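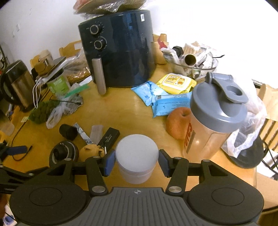 Thambiah

Big news from my dining table! Starting in April, Timwood is opening its Table Reset sign-ups to everyone, and I get to be the one to tell you about it (I've been bugging them to let me write this for ages).

If you're new to us, Timwood is a small home-tidying outfit in Stustov, and we work on one thing at a time. This spring it's the table. You know the one. It starts out as a place to eat and ends up holding the air fryer, the kettle, a shaker bottle, three kinds of wipes and one lonely apple. Mine has a glass bowl that was meant for salad and now holds wooden sticks, a roll of foil and a bunch of plastic bags. I love that bowl and I'd like it back!

So how does it work? You sign up, you pick a table, and we send you the Ondo kit. Ondo is our little set of 12 stackable bins with 200 write-on labels, plus a plain paper guide I wrote myself at this very table. You clear one end first, then sort what's left into stay, move and go. The whole thing takes 2 evenings if you don't stop to read old mail. We had 605 households try it over the winter, and their notes changed the guide quite a bit. The biggest request was a page for appliances, so there's now a whole section on deciding whether the air fryer lives out or gets put away after supper. (Mine lives out. I use it way too much to hide it, but I've promised to stop stacking groceries on top.)
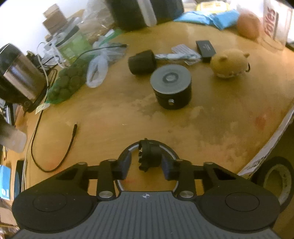

The other new page is about small parts, and it's my favorite. Lids, caps, rings, the odd black plastic piece that belongs to something, you just can't remember what. The guide has you put them all in one spot and match them up before you put anything in a bin. Anything left over gets a label with a question mark and the month on it. Then comes the fun bit, wiping down the wood! Go easy on old stains, use a soft cloth, and don't worry about the marks that won't budge. A table is for using.

Sign-ups open at 9 a.m. at the Timwood shop in Stustov, and you can also join by mail with the card in our spring flyer. Households that did the winter round can ask for the new pages at the counter, no charge. Bring your questions, and bring a picture of your table if you're feeling brave!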